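Niltuvier Clothing Exchange Adopts New Rules for Donated Garments

9th January

The Niltuvier Clothing Exchange has issued revised rules for the receipt, folding and storage of donated garments at its Borkowska Street location. The rules apply to all items received from the start of this month and replace the guidance that had been in use at the front counter since August.

Under the new rules, garments are to be brought in clean, dry and unfolded. Donors had previously been asked to fold and bag their items at home. The Exchange found that bagged clothing had to be opened, shaken out and folded again before it could be placed on the shelves, and that stains and missing buttons were often discovered only after an item had been given out.

Each garment will now be spread out flat on a clear surface and checked on both sides. Sleeves are to be straightened, collars opened and pockets emptied. Items that pass are folded to a common width and shelved by size. Items in need of a small repair are set aside for the mending table, which meets twice a month in the Jamon Room.

The Exchange has also changed the way clothing is held before it is checked. Large bags are no longer used for this purpose. Garments are placed in open baskets with perforated sides, and no basket is to be filled above the rim. Strong reds and other deep colors are kept apart from white and pale items until they have been checked, following several cases last year in which dye had marked lighter clothing.

Black garments have received separate attention in the guidance. Lint and pale threads show clearly on dark cloth, and the Exchange asks that such items be brushed before they are folded. Long coats and oversized sweatshirts may be folded in thirds if they do not fit the standard shelf width.

A total of 31 households made use of the Exchange in its first week under the new rules, and 200 garments were checked and shelved. The limit on donations remains at three bags or boxes per household per visit. Shoes, pillows and electric blankets are not accepted.

The shelving and baskets were purchased from Wamex with funds set aside in last year's budget. No fee is charged for donating or collecting clothing, and proof of address is not required.

Copies of the revised rules are available at the front counter and at the Niltuvier Public Library. Questions may be left in writing at either location. Residents who are unable to bring items in person may request a pickup, subject to a waiting period of two weeks.

A large black garment spread out flat, with crimson-red cloth in the white basket behind it.

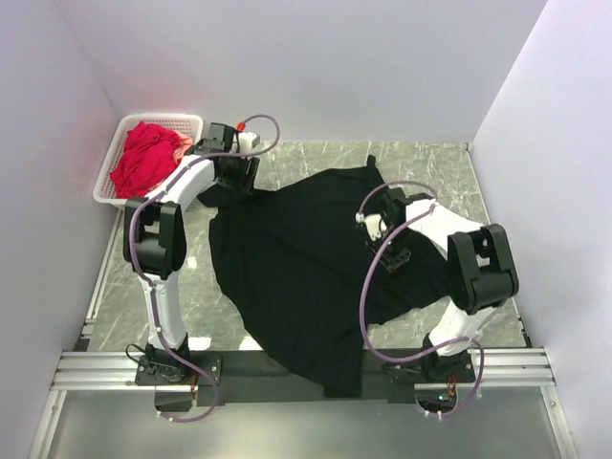

Related Items

Mending Table Seeks Donations of Thread and Buttons
Winter Coat Shelf Restocked at Borkowska Street
Jamon Room Closed for Floor Repairs
Library Extends Evening Hours
What Can and Cannot Go in the Textile Bin

Reader Comments (4)

mapleside_2
Does "unfolded" mean I can just put everything loose in a box? I have a lot of kids' clothes and would rather not carry them over one by one.

Niltuvier Clothing Exchange
Yes, a box is fine. Please make sure that everything is dry before it is packed.

greta's porch
Glad about the colors being kept apart. I picked up a cream blouse there in the fall and it had a pink patch under the arm that never washed out. Otherwise a very good service and I will be back.

oldmillroad
Two weeks is a long wait for a pickup. Is there any plan to shorten it? My mother has four coats to give away and doesn't drive.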